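Why Are Stuffed Animals So Soft?

Pick up a stuffed animal and give it a squeeze. It gets smaller in your hand, and when you let go it puffs up again. Two parts make this happen: the fur on the outside and the filling on the inside.

What is the fur made of?

Most toy fur does not come from an animal. It is called faux fur, and "faux" is a French word that means fake. Faux fur is usually made of plastic threads, thinner than the hairs on your head. A machine loops the threads through a backing cloth. Then the loops are cut open so the ends stand up.

Short threads feel like velvet. Long threads feel shaggy. At the toy workshop in Stustham, workers can choose from more than 200 kinds of fur cloth.

What is inside?

The filling is mostly fluffy fiber with a lot of air trapped in it. When you press on the toy, some of the air moves out of the way. The fibers bend, and the toy changes shape. A wooden block can't do that, and neither can a bowl.

Shaggy beige fur like this bulges out at the side when the toy is pinched from the top and the bottom.

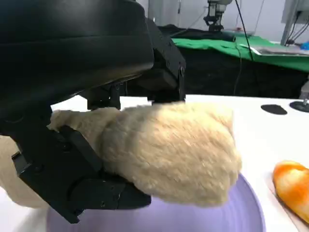

Why does fur get clumpy?

New fur stands up straight. After a lot of hugs, the threads bend and tangle. Oil from your skin and bits of food make them stick together. People call this matted fur.

You can fix some of it at home. Ask a grown-up first and read the tag on the toy.

1. Wipe the fur with a damp cloth and a little soap.
2. Wipe again with plain water.
3. Let the toy dry all the way. A small one may need 16 hours.
4. Brush the fur gently with a soft brush.

Words to know

Faux fur: cloth made to look and feel like animal fur.
Fiber: a very thin thread.
Matted: tangled and stuck together.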